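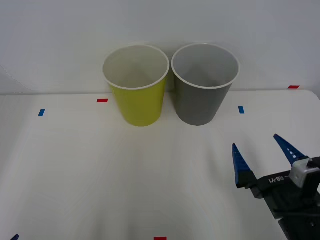 Home Visit Program Questions Contact

Questions about the Javside open day

When is it?
On Sunday in September. The doors open at 10 in the morning and the last demonstration starts at 4 in the afternoon.

Do I need a ticket?
Yes, but it is free. We have 210 places in total. Please write to Zinhle Xaba to reserve, and tell her how many persons will come with you.

What will the robot do?
It works with two paper cups on a white table, one yellow-green and one gray. Ruan Moodley gives the commands and explains each step while the arms are moving. One demonstration takes 20 minutes, with questions after.

What is the colored tape on the table?
The red and blue strips are placement markers. Please do not touch them or lean on the table.

May my children try it?
Children from eight years can choose the next task together with Ruan. They must stay behind the line on the floor when the arms are moving.

Does it always succeed?
No. Sometimes a cup falls, and then we begin again from the start.

Can I take photos?
Yes, without flash.

Where can I park?
Behind the Khosravi building there are 66 spaces. If they are full, Oratile Mtshali at the gate will show you the second field.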